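Comunidad de propietarios Edificio Tronda
Acta de la junta ordinaria de julio

Se abre la sesión en segunda convocatoria, que es cuando empieza siempre. Asisten 25 propietarios, contando a los que se quedan en la puerta por si se alarga.

1. Ascensor. Barbieri presenta presupuesto de reparación: más de 279 euros por una botonera. Se pregunta si incluye el ascensor. Se aprueba a regañadientes.

2. Portero automático. Sigue llamando al 2.º B, se pulse lo que se pulse. El 2.º B solicita que conste su cansancio. Consta.

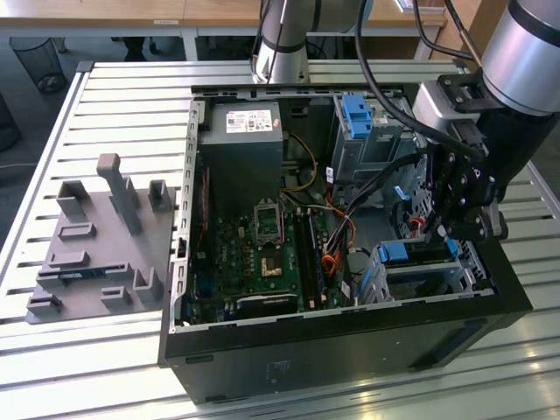
3. Jardineras. Ornar propone sustituir los geranios por plantas de bajo mantenimiento. Varios vecinos observan que los geranios llevan años sin mantenimiento alguno. Se aplaza a otoño.

4. Cuotas. Quedan 243 euros pendientes del garaje. El deudor, presente, vota a favor de reclamarlos.

5. Ruegos y preguntas. Se ruega no tender sobre el patio de la cafetería Fletumen. No hay preguntas, solo reproches.

Se levanta la sesión a las 21:40.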